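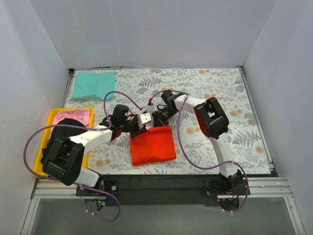

Red one on the table, teal one already folded, the rest in the yellow bin

Folded T-shirts and cloths do not stay flat
Posted by Corina Trummer

I fold my laundry on a low table with a flowered sheet over it. The lower edge comes out smooth and round, but the top edge always stays wrinkled and stands up a little. When I put several pieces in one pile, the pile leans. Do I fold wrongly, or is it the sheet? I have 400 mm of free space in the cupboard, so I cannot make the piles wide.

Esko Toivonen
I had the same trouble for a long time. Please try these steps:
Lay the cloth flat and stroke it from the middle to the sides with the whole hand.
Fold the long sides first, then the short side. The open edges should finish inside.
Hold both corners of the top edge and pull them lightly apart before you let go.
Put the round edge to the front of the cupboard and turn every second piece — then the pile does not lean.
A sheet is fine if it is pulled tight. If it moves together with the cloth, you will fold its creases too.

Gunther Rieger
Just iron it.

Ramil Sarmiento
I agree with Esko about the corners. Also do not leave clean things in the bin overnight. What is at the bottom gets pressed, and these creases are difficult to remove by hand. I take out the thick pieces first and fold the thin ones last.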